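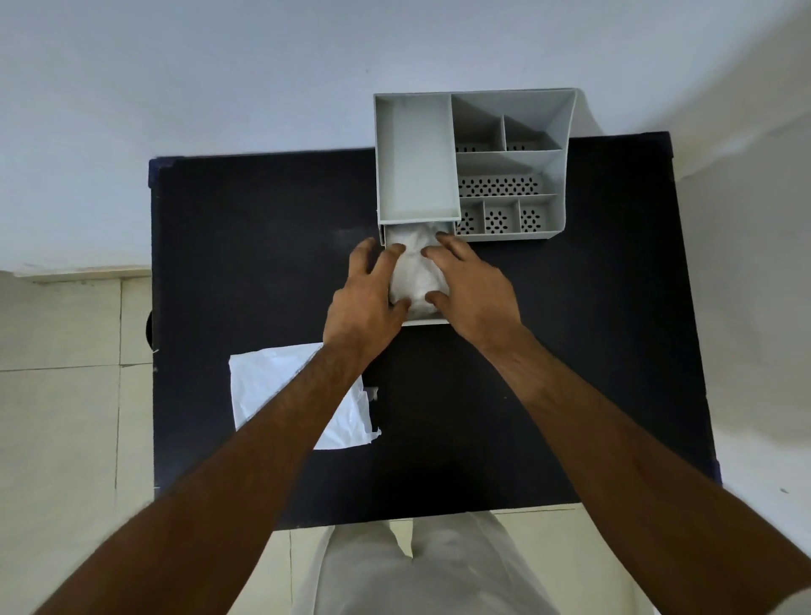

Desk organizers, part 1. The pull-out drawer is the weakest part of any plastic unit, and most damage in a move happens there. Notes from packing the desks at our Atcombe office in February.

Empty the drawer first. Then fill it with crumpled tissue or a soft cloth and press down until the bundle sits below the rim. If it stands proud, the drawer catches on the compartment above and won't close.

Don't use packing peanuts. They migrate. We had a batch from Lauritsen that got into every perforated floor and had to be picked out with tweezers.

Perforated floors are good for dust, bad for paper clips. Anything smaller than the holes goes in a zip bag, labeled with the desk number.

Tall open compartments can travel empty if the box is the right height. Ours were Hokside doubles, 4 mm wall, two units per box, a flat sheet of paper between them. The sheet is only there to stop scuffing.

Tape: low-tack, across the drawer front – never on the side walls. Leave it on for up to 24 hours. After that the adhesive starts to transfer and you need alcohol to get it off.

Load limit on the Nadska shelf trolley is 700 lb on paper. It steers badly well before that.

Part 2 will be monitor arms. Still looking for the hex keys.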